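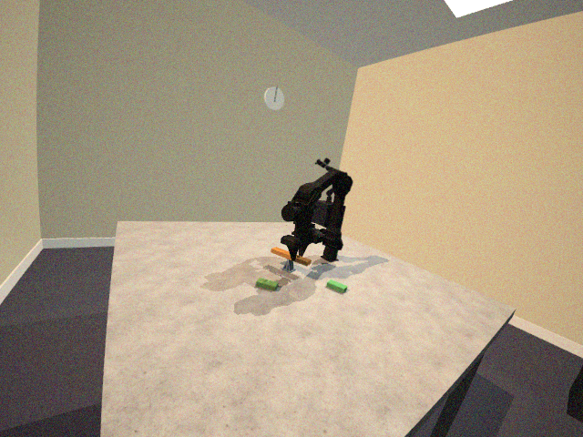

Chapter 3
Levers, Loads, and Balance

In this chapter you will learn to
find the pivot, the load, and the effort in a simple lever
calculate the turning effect of a force
predict whether a beam will balance

Opening case: the Jolledville grain scale

For most of its working life, the feed store in Jolledville weighed grain on a beam scale. The beam was an iron bar hung from a hook. A sack went on the short arm, and a small sliding weight went on the long arm. The clerk moved the weight outward until the bar was level, then read the number stamped beside it.

The sliding weight was far lighter than the sacks. A sack of 80 pounds could be held level by a weight of 10 pounds, as long as the smaller weight hung eight times as far from the hook. The store at Sutcliffe, down the river, used the same kind of scale but with a shorter beam, so its clerks had to change to a heavier sliding weight for large orders.

Farmers sometimes argued that a light weight could not give a fair reading of a heavy sack. Section 3.2 shows why the reading was fair, and what would have made it wrong.

3.1 The parts of a lever

A lever is a stiff bar that can turn about a fixed point. The fixed point is called the pivot, or fulcrum. The force you want to overcome is the load, and the force you apply is the effort. The distance from the pivot to the place where a force acts is called an arm, measured at a right angle to the line of the force.

The bar does not have to be long, and the pivot does not have to be in the middle. A seesaw, a bottle opener, and a pair of tweezers are all levers. They differ in where the pivot sits compared with the load and the effort.

A block laid across a narrower support will stay in place if its center of gravity is over the support. Move the block too far to one side and its own weight turns it off the edge.

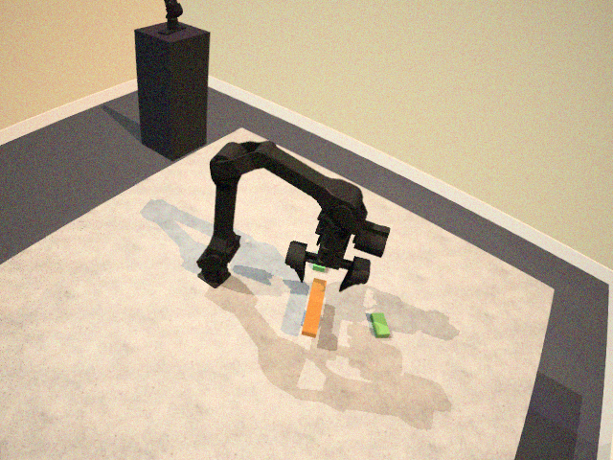 3.2 Turning effect

The turning effect of a force is called its moment. To find it, multiply the force by its distance from the pivot:

moment = force × distance

A force of 10 newtons acting 3 meters from a pivot has a moment of 30 newton meters. Always state whether the moment is clockwise or counterclockwise. A beam is balanced when the clockwise moments and the counterclockwise moments add up to the same amount.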